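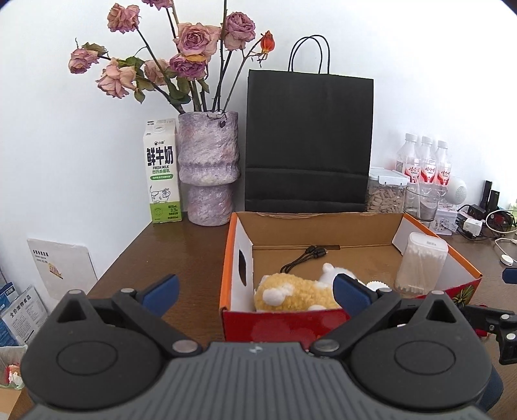 Hand-held gripper, jaws open around the plush toy. Mixed-contents box.

From: Farzana Sethi
To: bench-automation list
Subject: Re: Re: hand tool work and the bench rates at Plestwood

Replies inline where I could manage it, the rest underneath. Bangash's message is cut down to the parts I am answering.

> From: Bangash
>
> We are going to be asked to do the same thing at our site and I would
> like to know what we are agreeing to. As I understand it, people who
> used to repack returns by hand now do part of the shift with a
> two-finger tool, and the recordings are used to train the arm. My
> first question is who does this, and whether they get to say no.

The returns bench has 12 people on it across the day. Any of them can be trained on the hand tool and any of them can turn it down. Turning it down used to be awkward, as the rota had no code for it and the lead had to enter it as an absence. There is a code now. If you take one thing to your own management, ask for the rota code before the tools arrive.

> Second, what happened to the rate? Ours is a flat units per hour and I
> can't see how anyone would meet it holding one of those.

They can't. A plush toy that takes a moment by hand takes a good deal longer with two padded fingers, mostly in the approach. You have to bring the jaws in wide, line them up on the body of the toy and close without catching an ear or the wall of the box. With soft items the close is easy and the release is the slow part. With small rigid items it is the other way around.

The first version of the plan left the bench rate in place and added the hand tool work on top of it. That ran for 3 weeks. Tool time is now booked separately and no rate applies to it. The system (Sestiritz, for those who have not used it) still calculates a rate for the whole shift and shows it on the wall screen, which gives anybody on tool time a figure that looks terrible. We have asked for the figure to be hidden for split shifts. It is still showing.

> Third, what are they picking? Our management says "representative
> stock" but they said that about the conveyor trial also.

Returns are whatever people send back, so the boxes are mixed and the desk around them is mixed as well. In the picture you have the toy at the front of the box, a coiled charging cable behind it and a clear container of cotton swabs in the back corner. On the desk there is a milk carton, a vase of dried roses, bottles, a jar of sunflower seeds, a glass and a run of cables. That is a fair sample of the difficulty. Clear plastic and glass are hard for the cameras. Cables are hard for everything.

As to who decides the contents, Tekix supplies a list of categories and the bench makes up the layouts. Early on people made tidy layouts, as you would if someone was going to look at your work. The arm then did well on tidy layouts and poorly on real returns. The instruction was changed to leave things where they would normally be left, and that took more getting used to than the tool did.

The count of accepted recordings stood at 1172 when I last had access to it. Rejected ones are not shown to us. I consider this a mistake. A person who has a recording rejected should be told, with the reason, in the same shift. At present you find out only if someone from Tekix comes over to adjust how you hold the tool.

> Last one. Does the arm do any of the work yet, and has anyone lost
> hours?

The arm runs on 2 of the benches, on single-item boxes only. It does not touch mixed boxes. No hours have been cut. Hours have moved, and I will be exact about how, as this is what people on the list keep asking me off-list.

Before, a shift on returns was unpack, inspect, repack, label. Now the single-item boxes go to the arm after inspection, so what comes to the people is the mixed boxes and whatever the arm has put aside. The work is harder per unit than it was. The easy boxes were what let you recover between the bad ones. The rate was set on the old mix and has not been changed for the new one. I raised this at the Monday meeting and was told that the rate would be reviewed when there was enough data. I asked how much was enough and did not get a number.

The put-aside boxes are a job of their own. Somebody has to look at each one, decide whether the item was dropped, crushed or only not found, and enter it. This is skilled work. It is graded the same as labeling. Our position is that it should be graded as inspection, and you may want to take the same position from the start.

Some practical points on the tool itself:

Weight. It is carried in front of the body with the arm partly out, so the shoulder tires before the wrist does. We settled on a limit of one hour, then a return to normal bench work. Write the limit down.

Desk height. Our desks are set for hands, and the tool adds length below the hand. Shorter people were lifting the elbow to clear the box wall. Raising the person on a platform solved it for most of them. Lowering the desk did not suit the next user.

Pads. The blue pads on the fingertips pick up lint from plush and then slip on plastic. Wipe between categories. Cleaning time should be booked as tool time.

Left-handed users. Ask for their recordings to be checked separately before anyone concludes that they are doing it wrong.

Cameras. The camera is on the tool and takes in whatever is in front of it, which includes the rest of the desk. Post, cards and personal papers should come off before recording. Our agreement says that recordings are not to be used for discipline or for timing individuals. It took 2 drafts to get the word "timing" into it. I can send the wording to anyone who writes to me directly, but I would prefer that it was not forwarded outside the list.

I have not answered the question about training pay. Ours is still being argued over and I don't want to quote a figure that changes.

Farzana Sethi
Returns bench, Plestwood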